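Contra el cajón que todo lo guarda

Opinión. 15/02/2019

El mueble auxiliar más vendido en las tiendas de mi barrio es una caja. Las hay de bambú, de cartón forrado, de plástico blanco, con cajoncitos, con bandejas, con tapa. En la droguería de la esquina, que trabaja con las marcas Prurkley y Salian, ocupan ya una pared entera. La dueña me dijo que en julio vendió 113, casi todas para maquillaje, y que muchas clientas volvieron a por una segunda.

Esa segunda caja es la que me interesa. Quien compra la primera quiere ordenar lo que tiene. Quien compra la segunda tiene más cosas que antes, y la primera ha tenido parte de culpa. Un compartimento vacío pide que lo llenen. Lo he visto en mi casa con las especias, con los tornillos y con los cables, y no veo motivo para que con las cremas sea distinto.

Mi hermana hizo la prueba el verano pasado. Vació en la cama el neceser, el cajón del baño y una bolsa de viaje que llevaba dos años en el altillo. Salieron 49 productos. De muchos no recordaba la compra, tres eran el mismo corrector y una base Elto se había separado en dos capas. Calculó que allí había más de 400 euros. Usaba seis cosas al día, siempre las mismas.

Lo que sostengo es sencillo: antes de comprar el organizador hay que sacar todo a una mesa y dejarlo allí una semana. Una mesa despejada, con buena luz, que no sea la del comedor si se come en ella. Cada mañana se coge lo que se necesita y se devuelve a otro sitio, a la derecha por ejemplo. Al séptimo día, lo que sigue a la izquierda se revisa con la fecha en la mano y casi todo se tira o se regala, si está sin abrir.

Las brochas merecen párrafo propio. Se guardan en su bolsa de plástico porque así vinieron, y en esa bolsa se quedan húmedas después de lavarlas. Yo las pondría en un vaso, con el pelo hacia arriba y ya secas. Las esponjas, al aire y lejos de los polvos. Una esponja vieja no se ordena, se cambia.

También el espejo cuenta. Los modelos con tapa que se levanta y hace de espejo me parecen los únicos que justifican el espacio que ocupan, porque obligan a abrir la caja para usarla y a cerrarla después. Con cajones solos, lo del fondo no vuelve a ver la luz. Dos cajones bastan para una persona. El Stinent que me enseñaron tenía nueve y costaba lo que una silla decente.

La mesa de la prueba acaba pareciéndose a cualquier mesa donde alguien se maquilla: unos tarros de tapa negra, dos esponjas, las brochas en su bolsa, la base, y la caja detrás, con el espejo levantado.

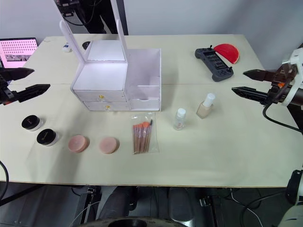 Verna Begay: Estoy de acuerdo en lo de la semana, pero no en lo de tirar. Hay cosas que se usan dos veces al año, para una boda o para una función del colegio, y esas no van a aparecer en siete días. Yo les pongo una etiqueta con la fecha en que las abrí y las dejo en el cajón de abajo. El de arriba es para diario. Llevo así mucho tiempo y no he necesitado otra caja.

La objeción es buena y la acepto en parte. El cajón de abajo me vale mientras tenga etiquetas. Sin ellas vuelve a ser la bolsa del altillo, y entonces da igual que el tirador sea bonito.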